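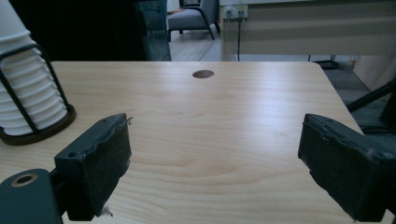
December
Division of Community Health, Pusberg College

HLTH 3114: Health and Daily Living
Lecture 4 – Sleep, Timing, and Recovery

Reading before class: the chapter on sleep in the course reader, and the Trakley worksheet, both pages.

1. Scope of the lecture

The previous lecture dealt with appetite and meal timing. The present one takes up sleep, which shares several of the same hormonal pathways and is affected by many of the same habits. Students are expected to be able to describe the stages of sleep, to explain the two processes that govern when a person becomes sleepy, and to interpret a simple sleep diary. Disorders of breathing during sleep are introduced briefly and will be treated in full in the spring term.

2. Stages of sleep

Sleep is divided into rapid eye movement (REM) sleep and non-REM sleep. Non-REM sleep is further divided into three stages. In the first, the sleeper drifts in and out and is easily awakened, and may deny having slept at all. In the second, which makes up the largest share of the night in adults, heart rate and body temperature fall. The third is often called deep or slow-wave sleep. A person awakened from it is commonly confused for several minutes.

These stages repeat in cycles. A cycle is usually given as 90 minutes for teaching purposes, although cycle length varies from one person to another and within a single night. Deep sleep is concentrated in the first part of the night. REM sleep occupies more of the later cycles, so a person who rises much earlier than usual loses a disproportionate amount of it.

3. Two processes

The standard model describes two processes acting together.

Sleep pressure. The longer a person has been awake, the stronger the drive to sleep. One of the substances involved is adenosine, which builds up in the brain during waking hours and is cleared during sleep. Caffeine blocks the receptors on which adenosine acts. The pressure is still present – the person simply feels less of it.

The body clock. A small group of cells in the hypothalamus keeps a rhythm close to 24 hours and is reset each day, chiefly by light reaching the eyes. Morning light tends to move the rhythm earlier. Bright light late in the evening tends to move it later. Melatonin rises in the evening and signals biological night, but it is not a sedative in the ordinary sense.

Students often ask why an overnight worker may feel more alert at 9 a.m. than at 4 a.m., having been awake longer. Sleep pressure is higher at 9 a.m., but the clock is by then promoting wakefulness. Please be prepared to draw both curves on one set of axes.

4. What happens when sleep is short

Attention suffers early. Reaction times lengthen, and brief lapses appear in which the person does not respond at all. A point of practical importance is that people who are short of sleep for many days tend to judge themselves less impaired than testing shows them to be.

Blood pressure normally falls during the night, and broken or shortened sleep can reduce that fall. Short sleep is also associated with increased appetite and poorer handling of glucose. Students should take care with the word "associated." Many of the long-term findings come from observational work, in which illness, shift schedules, income, and household noise may affect both sleep and health.

5. Worked case: the Rarkik diary

The Rarkik diary is the two-page form used throughout this course. It asks for the time of going to bed, the estimated time of falling asleep, any periods awake, the final waking time, and the time of getting up.

In the case distributed with this handout, the subject goes to bed at 10:30 p.m. and gets up at 6:30 a.m., for a total of 480 minutes in bed. Time asleep is recorded as 390 minutes. The difference is 90 minutes, divided between slow onset and one long awakening.

Sleep efficiency is time asleep divided by time in bed, expressed as a percentage. For this subject the result is 81 percent, to the nearest whole number. Many clinicians regard 85 percent or higher as satisfactory in adults. A single night below that level has little meaning, and a diary should be kept for at least a week, and preferably two, before any pattern is described.

Note that the diary records estimates. The subject should not watch the clock in order to complete it, as doing so may prolong wakefulness.

6. General advice discussed in class

A regular rising time is the most useful single measure for most adults, including on days off. Caffeine should be stopped by early afternoon in those who are sensitive to it. Alcohol may shorten the time taken to fall asleep, but sleep later in the night is often broken. The bedroom should be cool, dark, and quiet so far as circumstances allow.

Loud habitual snoring, pauses in breathing reported by a partner, or sleepiness while driving should be referred to a physician. General advice is not a treatment for these complaints.

7. Assignment

Complete the Rarkik diary for 14 nights and calculate sleep efficiency for each. Submit the Trakley worksheet with the diary attached. Students who work nights should use the alternate form, available at the Diệp Building front desk until 4 p.m. Personal diaries are graded for completeness only, and a sample diary may be used in place of one's own on request.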